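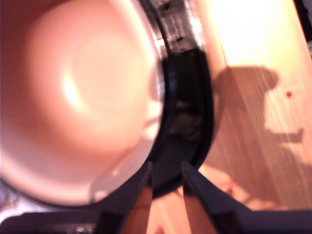
February, the late shift and after

Home | Diary | Shops Watch | Contact

Up at six for the handover at the Horbridge office. Glenys Horrocks had already been round the precinct and found the back gate of the chemist's forced again. It's the same gate as before Christmas. She had put a chain on it and left a note for the landlord, who has had four notes now.

The morning went on radios. We have 23 of them out with members and two have stopped holding a charge. Yurii Kuzmenko brought his over from the phone shop and stood in the doorway while I tried it on the spare battery. It worked, so I gave him the spare and wrote it in the book. He asked if the scheme would go on after the spring. I told him the council money is agreed up to the summer and I don't know past that.

Meeting at eleven in the room over the Lindsay. Nine people, which is fair for a wet day. Seon-mi Ryu went through the figures for last year. We logged 385 reports, most of them shop theft, and a good part of those from the same three streets. Ihor Fedoruk said half his staff don't bother reporting any more as it takes too long. Seon-mi showed him the short form on her phone. He filled one in at the table and it took him as long as it took me to find the milk.

There was an argument about the exclusion notices. The baker wants them given out on the first theft. I think a warning first and a notice on the second, and most of the room agreed, so it stays as it was. We also voted 2,000 pounds for lighting in the cut-through behind Bikenside. Yevhen Yatsenko will get quotes. He knows an electrician who did the car park, but I asked him to get another price as well.

Walked the route with the new PCSO after lunch. She is from two towns over and wrote everything down. I showed her where the lads sit on the steps by the bank and where the bikes go missing. We were stopped four times, three about parking.

Call at ten past four from the shoe shop, man shouting at the till. He had left by the time I got there. The girl on the counter was shaky, so I stayed until her manager came down. Took a description and put it out on the radio. No replies.

Soup for tea. Started the newsletter and got as far as the lighting. Need to ring the landlord about the gate in the morning, and find out who has radio 14.

We use cookies to remember your settings. Accept | Manage choices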